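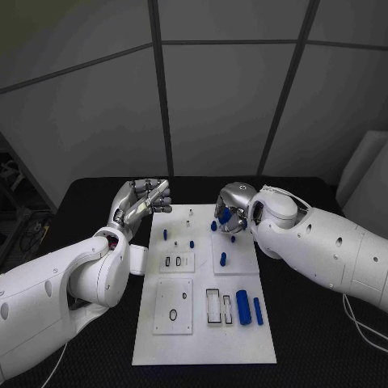 Western blot: strong band at the wrong height for a membrane receptor

Posted by gelrunner_k, September 24, 2019

I'm blotting for a growth factor receptor in lysate from a breast cancer cell line. The main band runs well above the weight worked out from the sequence, and there is a fainter smear at the top of the lane. I boil the samples before loading. The antibody is from Kassab and is meant to be specific. Is this dimer, or is the antibody picking up something else?

Darnby
Most likely sugars. Receptors on the cell surface usually carry a lot of them and they run heavy on a gel. Treat half of your lysate with PNGase F, leave the other half alone, and load the 2 side by side. If the band drops, you have your answer.
The smear is a separate matter. Membrane proteins often clump when boiled. Try warming at 37 degrees instead, and make up the reducing agent fresh. Old DTT will leave you with dimers. You also want a lane from cells that don't make the receptor, or a knockdown if you can get one.

flatesora
had the same with mine, changed antibody and it went away. never found out why

Brasport
Agree with Darnby on the enzyme. I would add that phosphorylation can shift a band too, but normally only a little, so I'd leave that until last. We keep our lysates at minus 80 in small tubes and thaw each one once. Ours from last December still run fine.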